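How to book a courier for a fridge-cold parcel (and get it covered properly)

I've been sending temperature-sensitive stuff out of our little lab in Skisdale for six years now, and I still get emails asking how I do it without losing sleep. So I've finally written it down! Mostly this is for people shipping small boxes of samples or vaccines, the sort that have to stay cold but don't need a whole pallet.

Start with the value. Work out what it would cost you to replace the contents, including the time to make them again, and write that figure on your booking sheet before you ring anybody. I once put down £100 for a box that took us two weeks to prepare. Guess what I got back when it went missing (yes, £100).

Next, check what the carrier's standard cover pays for. Most of the ones I've used will pay if the box is lost or squashed, but a box that arrives in one piece and warm is another matter. Look for the words "temperature deviation" in the terms. If they aren't there, ask for them in writing. Lelel sent me theirs the same day, Kröger took a bit of chasing but the wording was better.

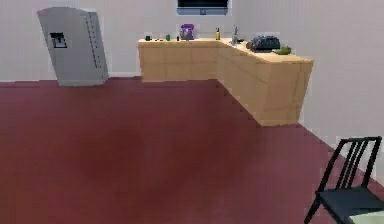
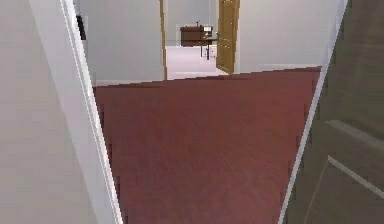
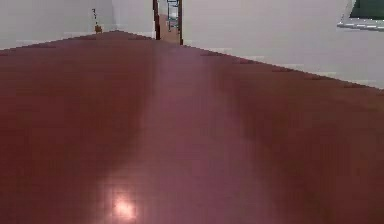 Then pack. Chill your gel packs overnight, put the logger in the middle of the load and start it before you close the lid. I always scribble the logger number on the paperwork as well. Our last one was 117, and having that on the form meant Larysa Marchuk at the Sarlow depot could match the readings to the box while I was still on the phone to her.

Book a morning collection early in the week if you can. A Friday box can end up sitting in a depot all weekend, and in August that's asking for trouble. Ask the driver to sign with the time as well as the date. They sometimes grumble, just hand them the pen!

When the parcel lands, get whoever opens it to stop the logger straight away and email you the file. Straight away, please, before they've had their coffee. If the readings have gone out of range, don't let them bin anything. Keep the box, the packs and the labels together, take a few photos and send in your claim that day. My carrier's limit is two working days and they do stick to it.

For the claim itself you'll want the booking sheet, the signed collection note, the logger file and something that backs up your value, like an invoice or a costing. I keep all of mine in one folder per shipment, named by the logger number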